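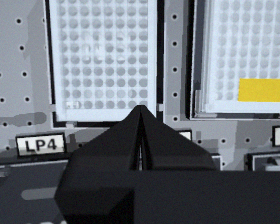 One member asked whether the new hand cream could go out under the Cevow label before the old stock is used up, as the salon in Cludwood has already run out twice. The chair said the labels are not approved yet and the order will have to wait.

Minutes of the June product meeting, Urier Skin Care, Cropper office. Start 2:15 p.m.

1. Previous minutes
Accepted with one correction: the jar size under item 4 should read 114 ml.

2. Cevow hand cream
Batch 2931 has been filled and is in storage. The lavender version is thicker than the unscented one and is slow to come out of the pump. Agreed to sell lavender in jars only for now. Pump supplier to be asked for a wider tube.

3. Labels
Draft text was read out. "Heals cracked skin" to be taken out and replaced with "softens dry skin." The ingredient list needs to be in larger type. Second draft to be sent around by email before printing. First print run will be 1000 labels.

4. Foot balm
Two salons sent back jars with loose lids. Replacements have been mailed. The remaining jars will be checked by hand before any more are shipped. No decision on changing the lid supplier.

5. Prices
Proposal to raise the price of the face scrub was discussed. Some members felt it was too soon after the last increase. Held over.

6. Other business
Tester pots for the Cludwood counter are still missing spatulas. Sales to order them. The shea butter invoice was paid late and the supplier has been told.

Meeting closed 3:40 p.m. Next meeting in July, same room.

Contact Urier Skin Care | Copyright Urier | All rights reserved | Back to top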